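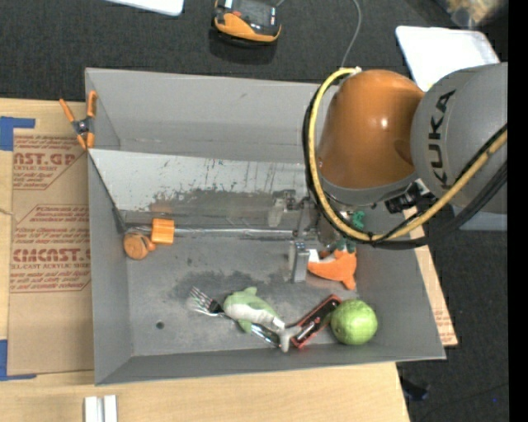 February, 4:10 pm. Cleaning and relabeling the bins, second afternoon.

Still on the big gray bin. The question was whether it can go back on the shelf as it is or needs a liner first, and I had been hoping for no liner. The floor is flat and sound, but the middle of it has a dark smudged scuff and there is a small round hole over on the left side. The metal panel was leaning at a slant inside, and its lower part has a worn gray patch, a good deal darker than the top. I suspected the patch and the scuff were the same trouble, metal rubbing on plastic and each one dirtying the other.

Tried the scuff first. Warm water and dish soap on a white rag, two passes. Rag came up gray, scuff looked a little lighter. Then the Godamus cleaner, diluted the way the jug says, left on while I went to get coffee. That took off more, but there is still a shadow. I can't feel it with a fingertip, so I'm calling it a stain and leaving it. Did not use the scouring pad. The pad puts its own marks in and the next dirt sits in those.

The hole: no crack running out from it as far as I can tell with the flashlight. I pushed a toothpick through and it met the tabletop, so it goes all the way. Small screws will find it sooner or later. Put tape over it from underneath for now — the tape won't last, a proper plug is better.

Panel. Weighed it before and after wiping, mostly because the scale was out: 1198 g both times. The fine scratches on the upper part all run up and down, so I wiped in that direction. Some of the little flecks came away with a thumbnail and some didn't. The ones that stayed I left alone. The dark patch is not dirt, or not only dirt. Wiped it with alcohol, the rag had a faint smear on it, the patch looked the same. Suleiman thinks it's from being stored flat under something damp at Prevville before the move. Could be. I don't have a record either way, and the old shelf list stops before then.

The thin silver rod rolled true on the bench plate, or true enough for what we do with it. Wiped with an oily cloth, then a dry one. It should not live loose across a bin, it slides to one end and then there's a hunt for it. I'm moving it to the rack with the other straight stock.

Orange block: washed, dried, fine. Corners still good. The rounded brownish one with the knob had old label glue along one side. Cooking oil and ten minutes got that off. Neither of them is on my sheet, so I wrote them in at the bottom under "small, hard" until somebody gives me a better heading.

5:25 pm. Measured for a liner after all. Inside depth is 185 mm at the shallowest place I could find. The walls slope, so a liner cut to the rim size will buckle at the floor. Cut a paper pattern from the floor up instead and taped it at the corners. First try was too long on one side. Second try lies flat.

We have part of a roll of the Cutau rubber matting, the ribbed kind. There's enough for the floor of this bin and one of the smaller ones, not for the walls. I would rather have something smooth, though. Ribs hold grit, and anything thin catches on them when you lift it out. Bahrami sells a smooth sheet, but I need to see a piece before ordering, the last sheet we got from a catalog picture smelled so bad it spent a month outside.

Labels: this bin becomes 87 on the new list. The old number was on masking tape and came off in the wash, so if anyone is looking for it under the old number, ask me. New label goes on the outside of a short wall, high up, where it can be read from the floor when the bin is on the second shelf. Let the wall dry overnight before sticking anything to it.

Left to do:
Plug for the hole. Check the jar of rubber feet first.
Liner from the paper pattern, pattern is rolled up behind the door.
Something soft for the panel to lean on. Felt strip, maybe.
Ask Suleiman if the 3 remaining bins from Prevville were ever washed. They look it, but so did this one from the outside.
More white rags. The blue ones leave lint.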